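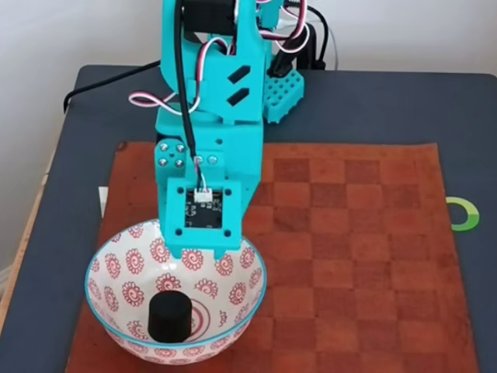 # Second season in the slow kart

My second winter of karting at Donthorpe is finished, and I want to write down some things before I forget them. Last year I wrote after every race. This year I had less time, so it is one long post.

I drive number 27 in the rental class. For those who do not know it, the rental class means that all of us use the same karts and we draw them from a bag in the morning. Some karts are better than others and everyone knows which ones. In February I drew the same bad one twice. It pulls to the left under braking, and you must hold the wheel a little to the right all the time, so by the end my forearms were very tired.

## The race I am happy about

It was the endurance race, 111 laps with two drivers. My partner was Dineo Xaba, who is lighter than me and much faster in the wet. We agreed that she would start and I would take the kart after lap 40, but the rain came early, so she stayed out longer. I stood at the fence with cold feet and watched her pass three people on the outside of the hairpin, where I never pass anyone.

When I got in, we were fourth. I lost one place to Bheki Gumede, who is always polite and lifts his hand when he goes by, and I got it back when he went wide at the chicane. We finished fourth. There is no cup for fourth place, but they gave us a voucher for the café and we had soup.

## What I changed

Ruan Modise, who has raced at Donthorpe for many years, followed me for one practice and told me that I turn in too early almost everywhere. I did not believe him at first. Then I tried to wait, and to wait feels terrible – you are sure you will hit the tyres. But my exit from the last corner is better now, and my best lap came down by four tenths over the winter.

I also stopped looking at the kart behind me. I still do it sometimes.

My rib protector is too big and I should have bought the smaller one. If someone at the track wants it, please ask me. It has been used for one season and the straps are fine.

## Next year

Tirta Liem wants to make a team of four for the long race at Tastalness. The track there is some 189 kilometres from my home, so we would need to sleep one night, and the entry costs more than I paid for my helmet. I have said yes, but I have not yet told them at work that I need the day off.

The entry list opens in the autumn. Before that I will do a few evenings on the short circuit, mostly to practise braking in the wet.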